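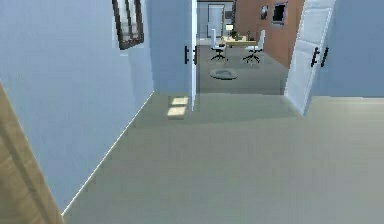
*Hallway with light blue walls and a white door open at the far end.*

# Painting your rental: common questions

Last updated 24 April 2025

These answers cover tenants at Plerurgate and both Brustitz buildings. If you live at Christodoulou Court, your lease has its own paint section, and that one applies to you.

## Can I paint my apartment?

Yes, after you have lived there for 3 months and your rent is up to date. You need written approval before you start. Send the paint request form to the Fladwood office with the color name and the rooms you want to paint.

## How long does approval take?

Usually six working days. Requests sent in February take longer, as that is when most leases renew.

## Which colors are allowed?

Anything on the Fladwood color card, which you can pick up at the office. It has light blues, grays, off-whites, two greens and a yellow. Colors that aren't on the card are looked at one by one. Black, dark red and dark purple are turned down every time, so please don't ask for those.

## Do I have to paint it back when I move out?

Not if you used a color from the card and the work is neat. For any other color, you paint it back to the original off-white or we take the cost out of your deposit. The charge is $200 per room. Hallways count as a room. Closets don't.

## What kind of paint should I use?

Water-based interior paint. Eggshell or satin is best for hallways and kitchens, where walls get touched a lot. Flat paint is fine in bedrooms – it hides dents better but marks easily. Bathrooms need a paint sold for damp rooms.

## Can I paint doors, trim or baseboards?

No. Doors and trim are handled by maintenance. If yours are chipped, put in a repair request and we'll touch them up. Take care around door handles and hinges too. Paint on hardware is charged as damage.

## My building is old. Is lead paint a concern?

The older Brustitz building has some early layers that have not been tested. Don't sand or scrape any wall there. Call the office first and we will send someone to look at it.

## Can I hang pictures afterward?

Yes, with small nails or picture hooks. Adhesive strips often pull fresh paint off, so wait until it has fully cured. The can will tell you how long.

## Will you pay for the paint?

No, but tenants who have been with us more than six years can ask for one free repaint of the main room. Polyxeni Giannakopoulos keeps the list.

## Who do I contact?

Angeliki Raptis handles paint requests and approvals. Leave the form in the box by the office door or hand it in at the desk. For chipped trim or peeling ceilings, use the normal repair line.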